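Sollura Teach Station
Set-up and Operating Guide

Section 4: Recording demonstrations by remote control

4.1 Before you begin

This section covers recording pick-and-place demonstrations in the Lurnutwood kitchen set, using the Ketus hand controller. For guiding a physical arm by hand, see Section 5. The procedures assume that the station software is installed and that the operator account has recording rights.

You will need:
Ketus hand controller, charged
Station computer with the Lurnutwood set loaded
Foot switch (optional, replaces the Record button)
At least 12 GB of free disk space for each recording session

Note: Recordings made with a different control rate cannot be merged into the same task file. Check the rate in Settings > Session before the first take and leave it alone until the session is closed.

4.2 Connecting the controller

1. Plug the Ketus receiver into a USB port on the station computer. Do not use an unpowered hub.
2. Hold the power button on the controller until the status light turns steady green.
3. Open Devices and select the controller from the list. If two entries appear, choose the one marked Active.
4. Place the controller on a flat surface and press Zero. Do not touch it until the progress bar closes.
5. Pick up the controller and hold the clutch trigger. The gripper on screen should follow your hand.
6. Release the clutch. The gripper should stop at once. If it keeps drifting, repeat step 4.

Caution: If the station is also wired to a physical arm, set the output selector to SIM before pressing the clutch. In LIVE mode the physical arm repeats every motion of the controller.

4.3 Setting motion scale

Motion scale sets how far the gripper travels for a given hand movement. The default is 2, meaning the gripper moves twice as far as your hand. This is suitable for crossing the counter but too coarse for work close to a fixture.

1. Open Settings > Motion.
2. Leave Travel scale at 2.
3. Set Fine scale to 0.5.
4. Assign the thumb button to Fine. Fine scale stays on while the button is held.
5. Set the speed limit to 400 mm/s. Faster motion is clipped, and clipped takes are flagged in the review list.

4.4 Recording a sink task

Sink tasks begin with the object in the gripper and end with the object released inside the target basin. Grasping is recorded as a separate task (see 4.6).

1. Load the task from the Task menu and choose the target basin.
2. Press Reset. Wait for the arm and the object to settle.
3. Orbit the view until the gripper, the faucet and both basin rims are visible.
4. Press Record, or press the foot switch once.
5. Hold the clutch and bring the object over the sink at travel scale.
6. Stop above the basin, with the object clear of the rim. Switch to Fine.

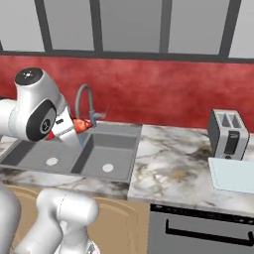

Margaritis, running the same task on an earlier release, reported that most rejected takes came from turning the wrist and lowering the gripper in one motion, and asked that the two be kept apart in the procedure. Steps 7 to 9 follow that request.

7. If the object is near the faucet, move it sideways toward the center of the target basin. Keep the height constant.
8. Turn the wrist until the object is at the angle you want it to have on release. Pause for one second.
9. Lower the gripper straight down. Stop when the contact marker in the status bar turns yellow.
10. Open the gripper fully. A partial opening can carry the object back up.
11. Raise the gripper straight up until it is above the faucet spout, then return to the start pose.
12. Press Record again to end the take.

Caution: Do not cross the faucet below spout height. Simulated contact with the spout does not stop the recording, and the collision will be stored as part of the demonstration.

Note: The clutch may be released and pressed again at any time during a take. Idle periods are trimmed when the take is saved, except for the pause in step 8, which is kept as a marker.

4.5 Reviewing takes

1. Open Review. Takes are listed newest first.
2. Play each take once at normal speed.
3. Mark the take Keep, Discard or Hold. Held takes are not exported.
4. For any take flagged Clipped, open the speed trace. If the clipped part falls after the release, the take may be kept.
5. Press Commit. Discarded takes are deleted and cannot be recovered.

A task file holds up to 1,075 takes. When the limit is reached, the software opens a second file with the same name and the suffix _b. Do not rename either file before export.

4.6 Recording grasps

Use the procedure in 4.4 with the following changes:
In step 1, choose Grasp from the Task menu. No basin is selected.
In step 5, approach with the gripper open and the fingers parallel to the short side of the object.
Replace steps 7 to 11 with a single close and a vertical lift of at least 10 cm.

If the object slips during the lift, end the take and mark it Discard. Do not regrasp within the same take.

4.7 Common faults

Gripper does not follow the hand: clutch not fully pressed, or controller asleep. Press the power button once.
Gripper follows with a delay: close other programs that use the graphics card, then restart the session.
Object passes through the basin floor: contact step set too long. Restore the default under Settings > Physics.
Record button grayed out: disk space below the session minimum, or account without recording rights.

Section revised 19/02/2020. Continue with Section 5, Guiding the arm by hand.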